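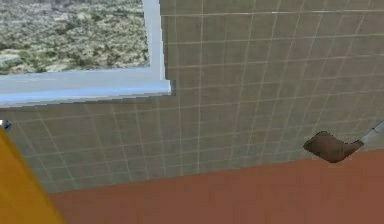 McPhee Drodetach roof rack clamps for side-by-sides (set of 4)

Quick-release clamps for carrying a cool box, a dry bag or a spare wheel on the rear rack of your UTV. Fits round bar only.

We were in no hurry to stock these. Quick-release anything tends to mean quick-release when you'd prefer it didn't, and the first sort we tried, from another maker, let go of a fuel can halfway up a farm track. So when the McPhee rep told us the Drodetach "never slips", we asked for a set to keep and put them on our own machine for 26 weeks before we listed them.

They didn't slip on the track to the yard. On the rutted climb at Fundevcombe one of them crept along the bar by the width of a finger, and it did it again the next time out. A wrap of old inner tube under the jaw cured that. McPhee now puts rubber liners in the box, but they're thin and we'd still use the inner tube.

What the box says and what we think

"Tool-free fitting." True once they're on. To set the jaw to your bar the first time you need a 6 mm hex key, and there isn't one in the box.

"Holds up to 40 kg." That's for the full set, load spread evenly, on a level machine. We wouldn't go near it on rough ground. A full cool box is heavier than most people think, so weigh yours, and put a ratchet strap over the top whatever the leaflet says.

"All-weather finish." The black coating has worn through at the lever on two of ours. No rust so far, but they live in a dry shed. If you ride on sand or near the sea, rinse them in fresh water afterwards and put a drop of oil on the pivot.

"Fits all popular racks." It doesn't. Square tube is out, and so is the Zosament fold-down rack, where the hinge gets in the way of the lever. Measure before you order, please - most of the returns we get on rack parts are down to this.

In the box

4 clamps
4 rubber liners
Leaflet (the drawing on the back shows the lever the wrong way round; it should close towards the cab)

Spare liners and levers are sold separately. Spare pivot pins aren't sold at all, which we've complained about.

Customer comment

"Bought these for a week of camping with the Side-by-side. Stiff as anything to begin with and I nearly sent them back. They eased up after a couple of days. Still wouldn't trust them without a strap." - Golnar Amini

Returns

Unused sets can come back in the original box. If you've fitted them and the jaw has marked the liner, we can swap a faulty clamp but can't refund the set. Not sure about your rack? Send us the bar diameter and the make before you buy.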